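Speaker notes: Building a Two-Finger Gripper Arm in a Shared Workshop
Presenter: Aleksandra Piątek, Ulach Workshop
Session: Monday, second slot after lunch

Opening (slide 1)

Good afternoon. On behalf of the members of the Ulach Workshop, thank you for the invitation. The project presented today is named Omine. It is a small desktop arm with a two-finger gripper, built by four members on shared equipment. The purpose of the talk is to report on the gripper and on the simulation work carried out alongside it.

Introduce the team: Peiyu Duan (simulation), Iwona Mazurek (electronics), Bogdan Borkowska (mechanical parts). Zdzisław Chmielewska reviewed the safety arrangements for the shared bench and will take questions on that subject.

Background (slide 2)

The workshop adopted the project in September. Members had asked for an arm that could be used in evening courses and stored in an ordinary cabinet between sessions. The budget was set at 1000 dollars, including spare parts. Purchases above 88 dollars required approval by two members. Mention that this rule slowed the motor order and has since been kept for all group builds.

Pause here if the room is still filling.

Mechanical work (slide 3)

The first set of fingers was printed on the workshop's own machine. Under load, the linkage pins shifted in their holes. Bogdan redrew the holes and changed the order of assembly, so that the linkage is now closed before the pads are attached. Hold up the spare finger. Pass it to the front row and ask that it be returned before slide 6.

Control board (slide 4)

The board is housed in a case that Iwona named Hudard. It is mounted away from the moving parts, with the power switch on the side facing the operator. The cable run was lengthened once. Members building a similar arm are advised to measure it with the arm fully extended.

Simulation (slide 5)

Peiyu prepared a simulated version of the gripper before the arm was cleared for use by course participants. Grasp positions are tried in simulation first and then repeated on the bench at low speed. Number blocks were chosen as the standard object. Their flat faces make the alignment of the pads easy to judge, and the printed digits give the group a plain way to refer to each block in the log.

The render on this slide is taken from above the fingers, with the 8 and the 0 between the pads and both digits turned sideways. Draw attention to the spacing: the pad on the right stands very close to the upper block, while a strip of bright surface remains on the left. Point out the stepped outlines of the shadows as well. Audience members should be told to judge clearance by the edges of the blocks and pads and to disregard the shadow outlines.
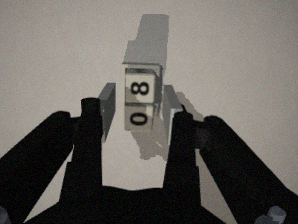
Bench trials (slide 6)

The group has logged 751 attempts on the bench, of which almost 400 were made with the redrawn fingers. Each entry gives the block used, the starting position and the name of the operator. The log is kept in a binder beside the arm and copied to the members' page at the end of each week.

Collect the spare finger at this point.

Use by other groups (slide 7)

The Witkowska study room has asked to borrow the arm for its winter course. The request will be granted once the written instructions have been checked by a member who did not take part in the build. Drawings are available on request at the registration desk.

Questions

Refer wiring questions to Iwona and simulation questions to Peiyu. The room must be cleared by 3:30 p.m.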